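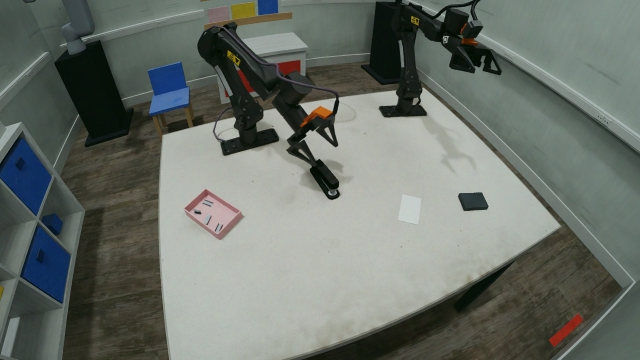

Office Supplies Should Be Repaired, and Employers Should Pay for It

Most employers can state what they spent on office supplies last year. Very few can state how much of that money replaced things that could have been mended in ten minutes. The habit of discarding small equipment at the first fault has become so ordinary that it no longer appears in any report, and it deserves a place in one.

The Skorkuvley district administration reviewed its supply closets in February. Over the previous year its offices had ordered 225 staplers for a workforce that had not grown. The review also examined 233 discarded items, among them hole punches, tape dispensers, desk lamps and staplers. Almost 29 percent had no fault other than a jam, a loose screw or a dead bulb. The remainder varied widely, and a good number needed one spring.

These are small sums when taken one at a time. A purchasing officer who spends an hour saving the price of a hole punch has not served the public well, and critics of repair are right to say so. Uthai Wiriya, who managed supplies for the district until his retirement, made this objection for years. His view was that staff time costs more than steel and plastic, and that any policy ignoring this would fail.

The objection holds when every clerk is expected to fix his or her own equipment. It is much weaker when repair is organized. The district now sends faulty items to a single bench at its Majali office, where one employee works through them two mornings a month. A stapler that arrives with a bent magazine waits for the next session, and the owner borrows a replacement in the meantime. The cost of the bench in its first year, including tools and wages, was $3,244. The administration should publish the savings beside that figure, whatever they are.

Purchasing rules must also change. Cristóvão Fonseca, in his submission to the review, asked that contracts require spare parts to be available for five years after purchase. Two suppliers, Notura and Tollix, have agreed to quote on those terms. Others have replied that their products are sealed and are not intended to be opened. Public bodies are free to buy elsewhere, and they should use that freedom more often.

There remains the question of furniture, which the review did not cover. Desks and chairs are replaced on a fixed schedule regardless of condition, and that schedule was last revised before most current staff were hired. It should be the next item on the agenda.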